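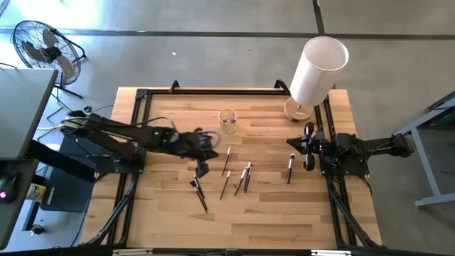
Pourquoi ranger les pinceaux debout, si on les reprend tous le lendemain matin ? Une participante de l'atelier de Grastgate m'a posé cette question l'an dernier, et elle a ajouté que chez elle tout reste sur la table et que cela marche très bien. Je commence par elle, parce que je n'ai pas su bien répondre sur le moment.

Notes pour l'intervention : « Le pinceau et sa place »
Atelier Vandico, séance du matin, salle du fond

(Parler lentement. Attendre que les gens du dernier rang soient assis.)

Premier point. Le désordre des pinceaux est un désordre particulier. Ce sont des objets minces, qui se ressemblent par le manche et qui se distinguent par la tête. Quand ils sont couchés sur une table, dans toutes les directions, l'œil doit suivre chaque manche jusqu'au bout pour savoir lequel est lequel. Debout dans un pot, les têtes sont en haut et on choisit tout de suite.

Ma réponse à la participante est donc la suivante : on range pour le moment où l'on reprend l'outil. Le soir, cela ne change presque rien. Le matin, on le sent dans la main.

(Ici, demander à la salle : qui a un pot ? qui a une trousse ? qui n'a rien ? Laisser répondre.)

Deuxième point, le choix du contenant. Je compare trois solutions, avec les modèles que j'ai apportés.

Le verre. Il est facile à laver et on voit le fond, donc on voit aussi la poudre qui s'y dépose. Son défaut est le poids : un petit verre léger bascule quand on y met plusieurs manches longs du même côté.

La trousse à rouler. Très bonne pour le voyage. À la maison, je la déconseille, on finit par ne plus l'ouvrir.

Le pot en fil métallique. C'est celui que j'utilise depuis mon stage à Gündoğdu.

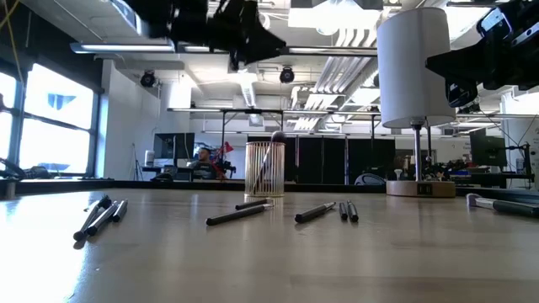

L'air y passe de tous les côtés et la poussière tombe sur la table, où un chiffon suffit. Il faut seulement vérifier l'écart entre les fils : un manche très fin peut glisser entre deux et rester coincé de travers. Faire l'essai dans le magasin, avec son propre pinceau.

(Faire passer le pot dans les rangs. Penser à le récupérer avant la pause !)

Troisième point, l'ordre dans le pot. Les manches longs vont au fond, les courts devant. Les pinceaux pour le teint d'un côté, ceux pour les yeux de l'autre. Je mets toujours la tête en haut, sauf après le lavage. Un pinceau mouillé doit sécher à plat, sur une serviette, la tête un peu dans le vide. Si on le met debout encore humide, l'eau descend dans la virole et la colle s'abîme avec le temps.

Combien faut-il en garder ? Au groupe d'Astdale, une personne avait apporté presque 100 pinceaux dans une boîte à chaussures. Nous les avons triés ensemble et elle en a gardé une petite poignée. Je ne donne pas de chiffre idéal. Je propose de poser tout sur la table, de toucher chaque tête sur le dos de la main, et de mettre à part ceux qui piquent ou qui perdent leurs poils.

(Exercice pratique. Chacun vide sa trousse devant soi. Prévoir des serviettes en papier.)

Quatrième point, la lumière. Une lampe avec un abat-jour blanc, posée près du pot, aide à voir si une tête est propre. Les poils foncés cachent très bien le fard. Je les passe sur un mouchoir blanc avant de décider.

Questions possibles : le savon (doux, sans parfum), la fréquence du lavage, les manches dont le vernis s'écaille. Pour le vernis, dire que je ne sais pas le réparer proprement.

Après les questions, distribuer la feuille de lavage et rappeler que la salle doit être libre à midi.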